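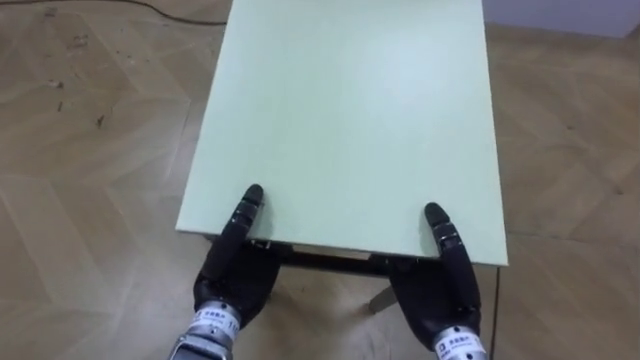

Who Owns the Air in Mastance?

The historian of science fiction I came to see teaches one seminar at Flomanby College, and it is about rent. More precisely, it is about the rent in Mastance, the domed city in a paperback series that began in 1966 and ran until its readers found something more cheerful to do.

In Mastance, every resident pays a private company for air. Fans have long read the books as an attack on capitalism. She has read all of them twice, and she disagrees with the fans, the reviewers and, on some days, the books.

"Look at the charter," she says. "It's in the appendix of the second novel, so people skip it. The air company has a license from the city council, and the council won't issue another one. Anyone who sells a canister of air out of their kitchen goes to jail. You can call that a lot of things, but I wouldn't call it a free market."

I suggest that people gasping for breath may not care much about the licensing rules.

"They care enormously. There's a smuggler in nearly every book. He's the only person in town with decent prices, and he gets shot in chapter four."

Her own book on the subject, due from Esfahani Press in September, is 669 pages long. I ask whether a shorter one was considered. "By the publisher," she says.

A good part of it deals with Pleltotberg, the rival city where air is free and everything is held in common. Pleltotberg is supposed to be the nice one. It is also the place where you wait more than 2 years for permission to move apartments, a detail she has brought up at dinner parties with mixed results.

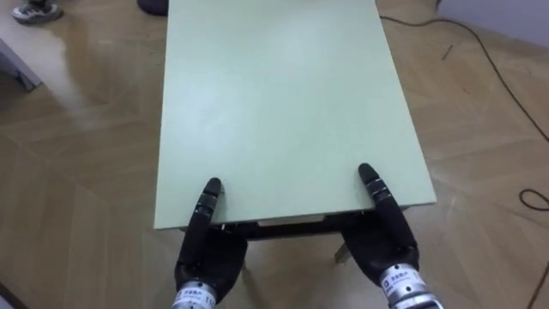 Plain tabletop, pale green.

"The author wanted us to love Pleltotberg," she says. "He gave it orchards. Then he had to write a plot there, and plots need people who want things, and suddenly you've got a man trading his orchard shifts for a better window. That's a price! He invented a price by accident and spent the next three chapters punishing the guy for it."

Her students mostly side with Pleltotberg on the first day. By the last they have split into factions, one of which wants to privatize the orchards. She grades them all on the same scale, an arrangement that a few have described to the dean as collectivist.

Would she live in either city?

"Mastance," she says. "But I'd want to know the smuggler."

May 21, 2024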